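4. Evaluation of the Kotetti Suturing Package

4.1 What was supplied

Kotetti is sold by Rorness as an add-on for two-arm surgical research robots. The package we reviewed has three parts: a control program that plans and carries out single interrupted stitches, a set of calibration tools for the instrument wrists, and remote support during setup. The robot, instruments, camera and suture material are not included. All work in this section was done at the Tipoki laboratory on equipment we already owned, and we paid the standard academic price for a one-year license.

Rorness describes the product as a bench tool for training and method development. It isn't offered for clinical use, and we did not test it with that in mind. The question was a narrow one: can a laboratory with a working robot, but without its own suturing software, use the package to close a short straight incision in tissue with interrupted stitches?

Installation was carried out by Warrick Waaka in November with one remote session from the vendor. The written guide covers the arm controllers well and the camera poorly. Two settings for exposure had to be found by trial. If the image is too bright, reflections off the metal wrists are taken for needle highlights and the program stops to ask for confirmation. We lowered the light until these stops became rare and then left it alone for the rest of the study.

The program divides each stitch into needle pickup, entry, exit, thread pull, throws and cut. The operator can pause between any of these stages, take over by hand, and give control back at the start of the next stage. Control can't be given back in the middle of a stage. This matters most after the cut, when the needle and its remaining thread have to be kept clear of the wound while the instruments are brought back to their starting positions. 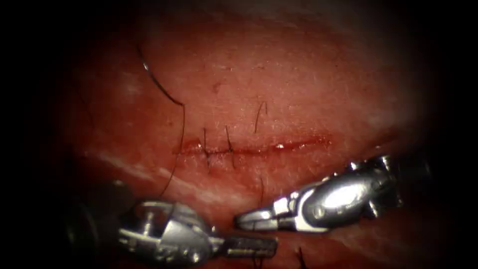 4.2 Test procedure

Each test used a straight incision made by hand with a scalpel. The target was 5 interrupted stitches in black thread, placed in order from left to right in the camera view. More than one incision was made on the same piece of tissue where space allowed, with the finished line kept low in the view so that its tails would not be mistaken for those of the line being worked on.

We ran 20 incisions. Including repeats after a failed attempt, this gave 115 stitch attempts. An attempt was scored as complete if the knot held under a light pull and the wound edges met along the length covered by the stitch. It was scored as assisted if the operator took over for one or more stages, and as failed if the thread had to be removed. Scoring was done by 2 people, Warrick Waaka and Angus Hollis, working separately from the recordings and from an inspection of the tissue afterward. Where the scores differed, the lower one was kept.

Stitch spacing was set once at the start of each incision. The program asks for the two ends of the wound and the number of stitches, then proposes positions. The operator may move any of them before work begins. We accepted the proposed positions in every test, even where a person would have shifted one to suit the shape of the wound edge, in order to keep the runs comparable.

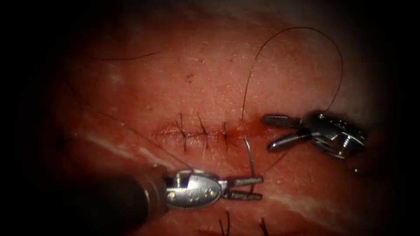 Figure 1. Closure in progress with three interrupted sutures in place. The curved needle stands to the right of the third suture, between the left and right instruments, with the black thread looped above the right grasper.

4.3 Results by stage

Needle entry was the most reliable stage. Once the needle was held at a suitable angle, the planned path through the tissue was followed closely, and most of the errors we saw came from a poor grip at the start. The software checks the grip from the camera image but doesn't always reject a needle that has turned slightly in the jaws. Both scorers noted this on their own, and we have reported it to the vendor.

Spacing between finished stitches was even in nearly all runs. Tail length varied more. The cut position is measured from the knot as the program sees it, and when another tail lies close by, the estimate can be off. Long tails caused no harm to the closure itself, but they made the next stitch harder to track.

Thread handling took up the largest share of operator time. The right instrument pulls the thread through in one sweep, and the loop this leaves above the tissue has to be brought down before the first throw. With a short thread the loop stays small and the stage runs without help. With a new, full-length thread it can settle across the wound or over an earlier stitch. The operator then has to choose between waiting for the program to try again and clearing the strand by hand.

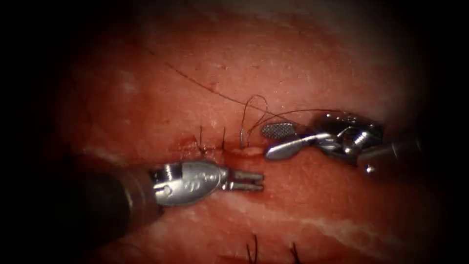

Throws were tied correctly in most attempts, but the program has no direct measure of tension. It stops pulling when the jaws reach a set distance from the wound, so the result depends on how much slack was present at the start. Loose first throws were the main cause of assisted scores. Angus Hollis found that shortening the pull distance and adding a second short pull gave a firmer knot, and this can be done in the settings file without changes to the program. The guide doesn't mention it.

4.4 Cost and support

For comparison we also asked for a quote on the Narkard suturing service, in which a vendor engineer visits and writes routines for the customer's own robot. The quoted price was higher than the Kotetti license and the waiting time longer, but the routines would have remained ours after the first year. A Kotetti license must be renewed for the control program to keep running. The calibration tools go on working without it.

Support from Rorness was prompt while we were setting up and slower later. Questions on the camera settings were answered within one working day. The report on needle grip was acknowledged, and at the time of writing no fix has been released. Laboratories that expect to change instruments often should note that each new wrist has to be calibrated again, a job that took most of a morning the first time and much less once we were used to it.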